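### 3.2 Printing the strips

I'll admit I got a little giddy about this part! We ran 47 strips through the old Tanwood booth, and I kept every one of them, even the 3 where the flash fired late and the faces went to mush. 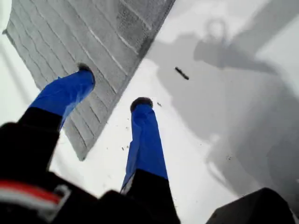 Skin tones held up better than I'd hoped, but pale backdrops were the real headache. Put blue against bright white, as in Figure 1, and any color cast in the paper shows up fast. Gavura paper leaned warm (I kind of love that), so I scored it separately from the Ostivitz rolls in Section 4.

*Figure 1. Blue sleeves, white surface, gray ribbed mat.*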